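3. Putting the permit counter online

3.1 Setting

Drestach is a mid-sized municipality that moved most of its permit and licence work to an online portal called Trindomeo. The portal covers building permits, street trading licences, food stall registrations, event notices and a handful of smaller items such as skip permits. Before the move, all of these were handled at one counter in the town hall, on paper, with a separate ledger for each type.

The smaller licences have had little attention in earlier work on digital services, which tends to look at tax and planning. We chose to look at them because the people who apply for them are often sole traders with no office staff: florists, craft sellers, repairers, people who run one stall on one street.
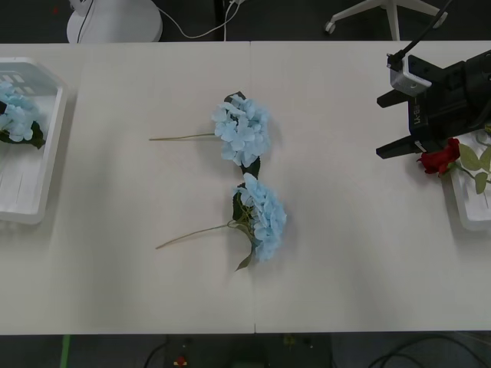
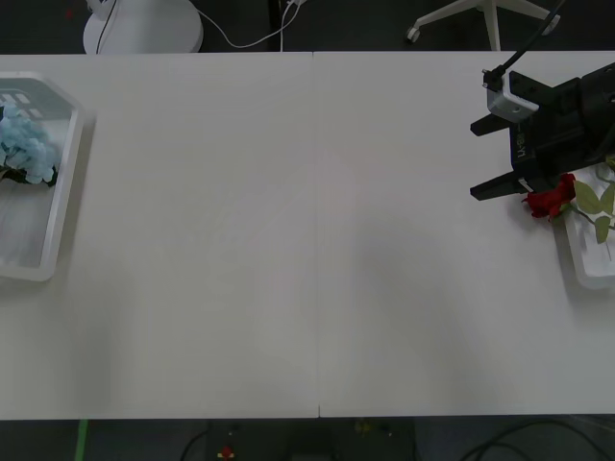
Figure 2. Artificial hydrangea on a white table, with a white plastic tray at the left; two views.

3.2 How the service was built

The portal was put out to tender as a single contract and won by Sunovo, a software firm that had already supplied the town's library system. The contract ran in two stages. The first covered forms, payment and a status page. The second covered links to the land register, the business register and the archive, so that staff would no longer have to copy details from one screen to another.

The first stage opened to the public in February. The second was still in progress at the time of our interviews, and several of the problems described below come from the gap between the two. Applicants saw a finished website. Staff saw a website that sent them a document by email, which they then printed or typed into the older system.

Kauko Hakala, who led the project on the town's side, described this as a deliberate choice. In his view the public part had to come first, as the council had promised it and the counter was under strain. He accepted that the cost of this was carried by the back office for longer than planned. Two members of the permit team told us they had not understood the order of work until the portal was already live.

The forms were drafted by the permit team and then rewritten by a small design group at Rathnayake, a consultancy brought in under a separate and much smaller agreement. The rewriting was extensive. The old street trading form asked for the same address in three places and used the words "holder", "applicant" and "operator" without saying how they differed. The new form asks for the address once. It kept "applicant" and dropped the other two, which later caused some trouble with the legal department, whose by-laws still use "holder" throughout.

3.3 Data

We draw on three kinds of material. The first is the portal's own log, which records when an application is opened, saved, sent and decided. It does not record what the applicant typed. The second is a survey sent to people who had completed a street trading or stall application through the portal, to which 200 replied. The third is a set of interviews with town staff and applicants, each lasting up to 60 minutes.

Interviews with staff were held in the town hall. Interviews with applicants were held wherever suited them, usually at their place of work, and a few were done by telephone. All were carried out by the second author and Kerttu Saarela, who also did the first round of coding. The log was exported on 17 June 2021 and everything reported here refers to the period before that export.

There are clear limits to this. The survey reached only people who had finished an application, so those who gave up are missing from it. The log shows that some applications were opened and never sent, but it cannot tell us whether the person gave up, telephoned the counter instead, or simply changed their plans. We tried to reach this group through a notice on the start page and received very few answers, which we have used as background only.

3.4 What applicants said

Most applicants in the survey found the new forms easier than the paper ones. This was also the general view in the interviews, although people were rarely warm about it. A typical remark was that the form was fine and that the speaker had not thought about it since. Several people said the most useful part was being able to save a half-finished form and come back to it in the evening, after closing.

Payment drew more comment. Under the paper system, the fee was paid at the counter when the licence was collected. The portal asks for it when the application is sent. Applicants who were sure of getting a licence did not mind. Those applying for a new pitch, where refusal is common, disliked paying first and waiting for a refund, and some did not know that a refund was possible. The information was on the site, but on a page about fees that is not linked from the form.

The status page was the most used part of the portal after the forms themselves. It shows four stages: received, under review, decided, closed. Applicants looked at it often, and many told us that it did not help. "Under review" could last a day or several weeks, and the page looked the same throughout. One stallholder said that she checked it each morning for a while and then rang the counter, where she was told that her application had been waiting for a signature. She asked why the page could not say so.

We put this question to the permit team. Their answer was that the older system has no field for it. A case waiting for a signature is a case in a tray on somebody's desk, and the software has never known about the tray. Stage two of the contract is meant to deal with this, but the specification we were shown says only that internal steps should be "visible where appropriate" — it does not say to whom.

3.5 What staff said

Staff accounts were more mixed. Counter staff were glad of the shorter queue. They also said that the people who still came in were those with the most difficult cases, so that each visit took longer and the work felt heavier than before even though there was less of it. This agrees with findings from other towns that have moved simple requests online.

In the back office the main complaint was double entry. Every application arriving through Trindomeo had to be typed again into the case system, and mistakes made in the retyping were now harder to find, as there was no signed paper original to check against. The team had responded by printing each application and keeping it in a folder until the licence was issued. The folders were not part of any plan. Hakala knew of them and had decided to leave them alone until the second stage was done.

There was also disagreement about who should answer questions about the portal. Sunovo ran a help line for technical faults. The counter answered questions about licences. Applicants could not be expected to know which kind of question they had, and calls were passed back and forth. After nearly 2 months the counter began to take all calls and to log the technical ones on a shared sheet, an arrangement that was later written into the service agreement.

3.6 Discussion of the case

The Drestach portal did what was asked of it in the first stage. Applications can be made at any hour and the forms are shorter. The difficulties we found lie mostly behind the form, in the parts of the process that the public part of the project left as they were. Applicants met these difficulties all the same, through a status page that could report only what the older system knew.

We would draw attention to the refund question in particular. Moving payment to the start of the process was treated as a technical matter and was settled in a meeting between the supplier and the finance office. None of the permit staff we spoke to had been present. For a sole trader applying for a first pitch it was the largest change in the whole service, and it is not mentioned in the project's own evaluation.

Section 4 compares these findings with the building permit side of the same portal, where applicants are mostly firms and where the order of work was different.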